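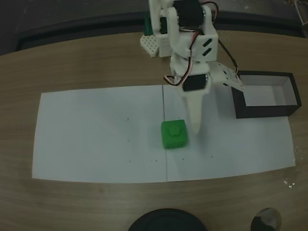

*A robotic arm with white plastic segments above a wooden tabletop*

**Pamura** is an artist-run exhibition space in the harbor town of Irkivari, best known for the long, slow group show it puts on every winter. It occupies the ground floor of a former rope store on Plerkalura Street, a few minutes on foot from the ferry landing, and it shares the building with a frame shop and a small print studio. Admission has always been free, and visitors are welcome to stay as long as they like, which in the colder months can be quite a while, as the front room has a stove and a very good bench.

## History

The space began as a shared studio. Four painters took the lease together and, finding that the front room had better light than any of them needed, started hanging one another's work there on weekends. Friends asked to join in, then friends of friends, and before long the studio tables had moved to the back and the front had become a gallery in everything but name. The name itself came later, borrowed from an old barge whose painted nameboard still hangs over the inside of the door.

For its first few seasons Pamura showed mostly painting and drawing. Textiles and ceramics followed, and then sound pieces, which were moved to the cellar after the frame shop asked (very kindly, by all accounts) for a little peace in the mornings.

## The winter show

The winter show opens when the ferries go over to their short timetable and closes in March. It differs from an ordinary group exhibition in that it is never quite finished. Each artist may change, add to, or take away their own work at any time during the run, so that a person who comes to the opening and comes back at the end may find a nearly different exhibition on the same walls. Regulars tend to visit several times over the season, and the gallery stamps a small paper card for them at each visit, though the card earns them nothing except a cup of tea.

One recent edition drew 1,734 visitors, compared with 1,349 the year before. Those are modest numbers for a city gallery, but generous ones for a town the size of Irkivari in the dark part of the year.

## Building

The main room is long and rather narrow, with a plank floor that slopes gently toward the water. Sculptors have learned to bring wedges. Behind it is a smaller room used for works on paper, kept dim and without windows, and a stair leads down to the cellar. The upper floor belongs to the print studio and opens to the public only during the winter show.

## Żak editions

Pamura also publishes a series of inexpensive prints and booklets under the name Żak. Most are made upstairs in runs of 200 and sold at the front desk. The early booklets, stapled by hand and a little crooked, are now hard to find, and a full set is kept in the paper room, where it can be read on request.

## See also

- Artist-run space
- Group exhibition
- Small press

*Last revised 2021-02-01*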